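Call for participants: handwork and two-arm automation at Wonby

Wonby Paper Workshop is seeking 16 people to take part in a study of how two-arm robots affect the working day of those who fold, crease and pack by hand. The study is run by the workshop with the research group at Dirkow and will begin in September. Applications are open to current Wonby staff, to staff at our sister workshop in Trorkham, and to members of the public who have done paid handwork of a similar kind.

Background

Wonby produces folded paper goods for gift shops, theatres and caterers. Almost all of the folding is still done by hand at benches, by a team of 53 people across two shifts. Last winter the management and the staff forum agreed that a pair of robot arms could be tried on simple folds, on condition that the effect on jobs, pay and skills was studied from the start and that the findings were open to every member of staff.

The arms are set up in a side room on the ground floor. They are taught by demonstration: an experienced folder shows each movement, the arms attempt it, and the folder corrects them. A fold that takes a trained person a few seconds may need many attempts before the arms can be left to repeat it. The people who do this teaching have found it demanding in ways that had not been foreseen. They must break down movements they have made for years without thinking, and they must decide when a result is good enough to keep.

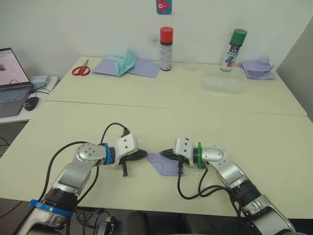
It is this change in the work that the study is chiefly concerned with. Folders who have spent time with the arms report that their hands are less tired at the end of the day and that their attention is more so. Some have welcomed the variety. Others have said that they miss the pace and the company of the main benches. We would like to hear from people who expect to enjoy the work and equally from those who have doubts about it.

What participants will do

Each participant will attend one session a week for nine weeks. Sessions last 3 hours, including a paid break, and are held on a Thursday, either in the morning or in the late afternoon. Time will be divided between:

teaching the arms one or more simple folds, with a technician present throughout;
checking folded work and sorting it into accepted and rejected pieces;
ordinary hand folding at a bench, for comparison;
a short conversation with a researcher about the session.

Participants will also be asked to keep a brief written diary. Those who would prefer to speak their entries may do so, and the recordings will be typed up by the research group.

No knowledge of computers or robots is needed. Full training is given in the first session, and written instructions are available in large print. Participants do not need to enter the working area of the arms while they are moving, and must not do so.

Who may apply

You should be aged 18 or over, be able to attend most of the sessions, and have at least six months' experience of folding, packing, sewing, bookbinding or other close work with the hands. We particularly encourage applications from people who have worked in a place where machines were brought in, whatever they thought of the outcome.

People with reduced grip or movement in the hands are welcome to apply. Benches and seating can be adjusted, and the content of sessions can be agreed individually. Please mention any requirements in your application so that arrangements can be made in good time.

Pay and conditions

Wonby and Trorkham staff will take part within their normal paid hours, and their usual work will be covered. Participants from outside will be paid at the full rate for an experienced folder, with travel costs repaid at the end of each month. Participation is voluntary. Anyone may withdraw at any point without giving a reason and will be paid for all sessions attended.

Management has given a written undertaking that no member of staff will lose hours or grade as a result of the trial while it is in progress. Decisions about what follows will be taken after the findings have been presented to the staff forum, and participants will be invited to that meeting. The study does not measure the speed or quality of any named person, and no individual results will be passed to supervisors.

Use of information

Notes, diaries and typed conversations will be held by the Dirkow group under a number in place of your name. Movements recorded during teaching will be used to train the arms at Wonby only. Should there be a wish to use them elsewhere – at Trorkham, for instance – your agreement will be sought again, and you will be free to refuse.

The people responsible

The study is led by Moataz Sqalli of the Dirkow group. Yae Ogura, senior folder at Wonby, is responsible for the choice of folds and for the training of participants. Technical questions should be addressed to Takumi Uchida. Ignacio Echevarría represents the staff forum and may be approached in confidence by any participant, before or during the study.

How to apply

Please send a letter of no more than one page stating your experience, your reasons for applying and whether you prefer morning or afternoon sessions. Letters may be left at the Wonby front office or sent by post, marked "Folding study". A curriculum vitae is not required. Applicants who find writing difficult may ask the front office to arrange a short telephone call instead.

An open afternoon will be held before the closing date, at which the arms may be seen at work and questions put to the study team. Details are available from the front office. All applicants will receive a reply, and those offered a place will be sent a consent form to read at home before their first session.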